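Section 6: Changing over to automated suturing

6.1 Who this section is for

Theatre nurses, surgical assistants and console surgeons at Stultham who worked with the manual routine before the Jeltau suturing module was installed. Read it together with the Sallano console guide. Questions about rosters or sign-off go to Ekrem Kurtuluş, Theatre Systems, extension 401.

6.2 What changes in each role

Console surgeon: selects the entry and exit points, approves each stitch plan and keeps one foot on the hold pedal. The surgeon no longer drives the needle unless control is taken back.

Bedside assistant: no longer follows the thread by hand. The assistant watches for slack, passes fresh thread and calls "hold" when the view is blocked. Any team member may call a hold.

Scrub nurse: keeps the needle count as before. The module's own count is not a substitute.

Note: Staff who have not finished the 11 practice closures work beside a signed-off colleague. Assistants from the former Nikolaidis team have kept their grade and shift pattern.

6.3 Before starting a closure

1. Confirm that both instrument arms respond to the console.
2. Open and close the jaws on each side once.
3. Clean the camera lens and set the light so that the full length of the wound can be seen.
4. Read the planned stitches aloud to the bedside assistant. Wait for a reply.
5. Press APPROVE. The module starts with the first stitch only.

CAUTION: Do not approve a plan while thread from an earlier stitch lies over the next entry point. Move the thread clear first.

6.4 During the closure

1. Approve each stitch separately. Group approval is locked at this site.
2. Check the knot and the tails before moving on.
3. If the thread loops or kinks, press the hold pedal and clear it by hand control.
4. If message 194 (needle not confirmed) appears, stop. Find the needle by eye before clearing the message.
5. To take back control, press and release the hold pedal, then grip both handles. The arms stay where they are until the handles are matched.

WARNING: Glare from moist tissue can hide fine thread. Do not rely on the screen overlay alone. 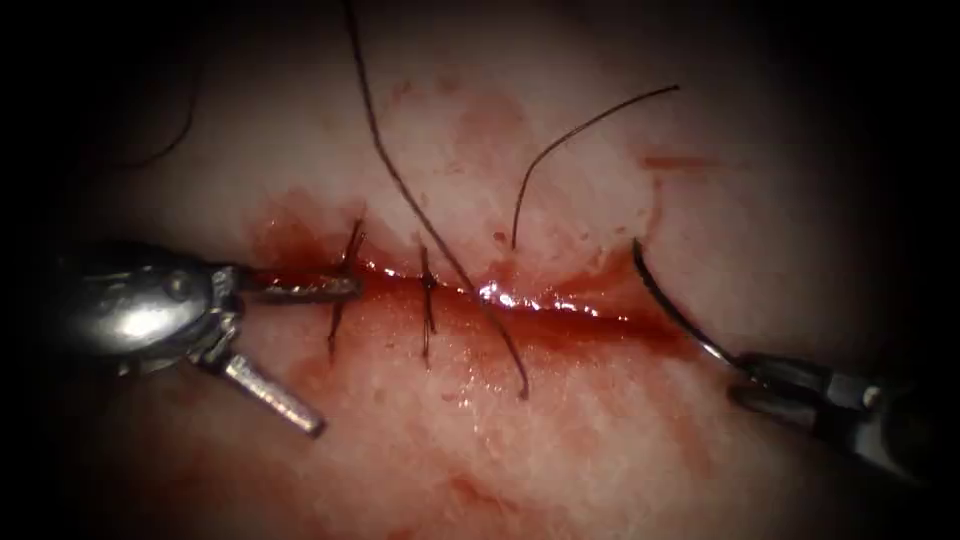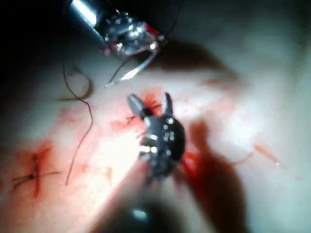 Figure 6-1. Instruments and suture thread at the tissue, two views. The curved needle is shown in the first view.

6.5 Handover

Record every manual takeover in the theatre log with the stitch number and the reason. Takeovers are reviewed on Tuesday and are not used in staff appraisals.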